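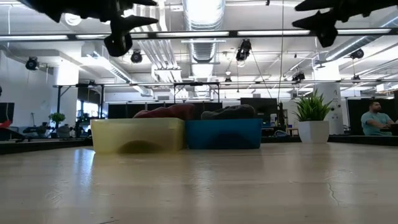
1/ O caso Saltetti e o que ainda não me convence

Fio longo, aviso já. Passei a semana a ler o que se publicou sobre a condenação de Natanael Pacheco e fiquei com mais dúvidas do que tinha no domingo. Quem quiser só o resumo tem-no em qualquer jornal de hoje, 07/08/2026.

2/ O essencial, para quem chega agora: em março ardeu o armazém da Saltetti, na zona industrial. Morreu o vigilante da noite, o senhor Peixoto. O tribunal deu como provado que Pacheco, antigo encarregado, entrou pelas traseiras e pegou fogo àquilo.

3/ Não o conheço, não sou amigo da família, não estou a pedir que o soltem. Pode muito bem ter sido ele. O que me incomoda é a facilidade com que toda a gente passou de "pode ter sido" para "foi, claro que foi".

4/ Comecemos pelo motivo. Dizem que foi vingança pelo despedimento. Muito bem. Mas no mesmo mês saíram mais oito pessoas, duas delas com processo em tribunal contra a empresa. Alguém as ouviu? Na sentença há um parágrafo sobre isso. Um. E despacha o assunto com "não se afigurou pertinente".

5/ Depois, o telemóvel. A acusação disse que o aparelho "estava na zona". Na zona cabe o armazém, cabe a bomba de gasolina e cabe o prédio onde mora a irmã dele, que jurou que ele lá jantou. Pode estar a mentir, as irmãs mentem. Mas uma antena não escolhe entre a irmã e o armazém.

6/ E há o vídeo. Ah, o vídeo. Li três vezes que "as câmaras o identificaram". Fui às 129 páginas do acórdão e o que lá está é um vulto com capuz, de costas, "de compleição compatível". Compatível com ele, comigo e com metade dos homens da minha rua.
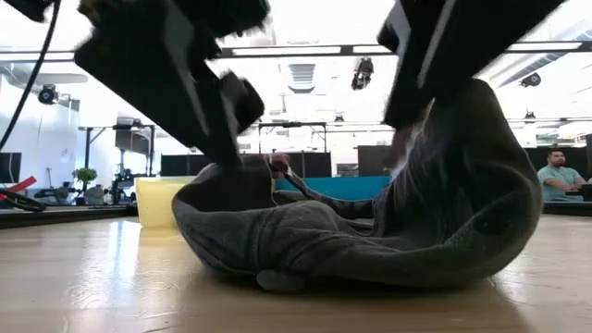
7/ O alarme, por exemplo. Era da Farkik, contrato em dia segundo a empresa. Nessa noite não tocou. A explicação aceite foi que Pacheco sabia o código. E sabia, só que foi despedido semanas antes. Ou mudaram o código e ele não o tinha, ou não mudaram e então havia muito mais gente a tê-lo.

8/ Perguntei à Farkik quantos códigos estavam ativos. Responderam que "não comentam casos judiciais". Perguntei se era prática habitual anular os códigos de quem sai. Também não comentam. Para quem vende segurança, é pouca conversa.

9/ Agora o dinheiro, que é onde eu costumo começar e desta vez deixei para o fim. O recheio estava seguro na Hametti por 135 mil euros. O reforço da apólice foi pedido em fevereiro. Pode ser coincidência, os negócios renovam seguros todos os anos. Mas eu gostava de ter visto a pergunta feita em voz alta na sala.

10/ Já me estão a escrever que isto é "teoria da conspiração". Não acuso a Saltetti de coisa nenhuma. Digo que havia uma pergunta óbvia e que não encontro a resposta no papel. Se alguém a encontrar, mande-me a página e eu corrijo aqui mesmo.

11/ A advogada de defesa, Tainá Portela, disse à saída que vai recorrer e que a prova é "toda ela por aproximação". É advogada, é paga para dizer isso. Também não a levo à letra. Mas na parte do telemóvel, lido o acórdão, tenho de lhe dar razão.

12/ O que pesa contra ele, e não vou esconder: o isqueiro encontrado junto ao portão, com ADN dele. Trabalhou lá anos e fumava ali, diz a defesa. Certo. Mas um isqueiro à chuva desde o despedimento ainda com ADN em condições? Aí sou eu que torço o nariz à defesa. Não vi perícia que esclarecesse, nem para um lado nem para o outro.

13/ E mentiu no primeiro interrogatório. Disse que não ia àquela rua há meses e tinha ido na semana anterior, buscar uns papéis. Mentir à polícia é estúpido e custou-lhe caro. Continua a não ser o mesmo que deitar fogo a um edifício com um homem lá dentro.

14/ Sobre a família Peixoto: vi gente a usar a viúva como argumento contra quem levanta dúvidas. Deixem a senhora em paz. Ela perdeu o marido e merece ter a certeza de que está preso quem o matou. Eu, no lugar dela, também quereria acreditar que acabou.

15/ Vou pedir para consultar os anexos, sobretudo o registo do alarme e os relatórios dos bombeiros — se mos deixarem ver, que da última vez esperei um mês por uma fotocópia. Quando tiver novidades ponho neste fio. Comentários fechados até segunda, que tenho mais que fazer do que apagar insultos.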